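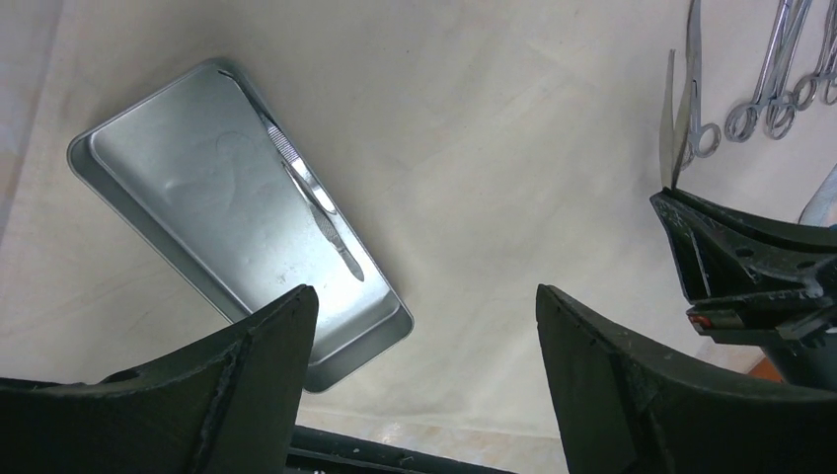
Finish is specified by how a surface behaves in use, and the sample board is where most student schemes go wrong. A board shows a material new, flat and square to the light. Stainless steel is the usual case: on a brushed tray bottom, faint scuffs, smudges and curved scratch marks all show, while the polished sides throw a bright band of highlights along the rim. Expect the same on a worktop with a polished edge, and draw the edge detail accordingly. Cream fabric behind metal reads nearly white where the light falls on it and greyer towards the sides, so a paint match taken from one point on a curtain is of little use.

## 4.1 Worktop materials

Four groups are covered in this unit. Solid timber is in the May handout and is not repeated.

| Group | Joint | Repair on site | Main limit |
|---|---|---|---|
| Stainless steel | Welded or butt | Re-brush along the grain | Scratches, noise |
| Laminate | Butt or mitre, bolted | Filler only | Water at the joint |
| Stone | Butt, resin filled | Specialist | Weight, staining |
| Solid surface | Glued, sanded flush | Sand and polish | Hot pans |

Steel tops are normally folded over a board core. The core stops the top ringing when something is put down on it. Ask the fabricator what the core is and whether its underside is sealed. Brush direction should run the length of the top; at an L-shaped corner the two grains meet at a mitre and the change will be visible from most of the room.

## 4.2 Setting out

Dimensions are in millimetres. On the Latgate drawing:

- clear width between end panels: 788
- wall unit depth: 300
- scribing allowance at the out-of-square wall: 17
- gap behind the fridge housing: 9

The 17 is taken from one side only. Several groups split it last year and lost the alignment with the window. Measure the wall at floor, worktop and ceiling height, and write down all three readings even where they agree.

Do not scale from the printed sheet. Sheet 3 was reduced for copying.

## 4.3 Light and finish

Gloss and brushed finishes should be judged upright if they are to be fixed upright. Under-cupboard strips light the back of the worktop at a low angle and pick out every mark on a polished surface. A diffuser helps - moving the strip to the front of the cupboard helps more. Compare the Mikent and Drodenden plans, where the same door finish was used with the window on opposite sides.

## 4.4 Coursework

Prepare a finishes schedule for the Bautista flat, kitchen and hall only. Give for each surface the material, finish, edge detail, joint position and cleaning method. One side of A3. Tamsin Hoani has the survey drawings; queries on the schedule layout go to Jennylyn Tan.

Hand in by 23 July 2019. Loose samples are to be labelled on the back, with the supplier's code.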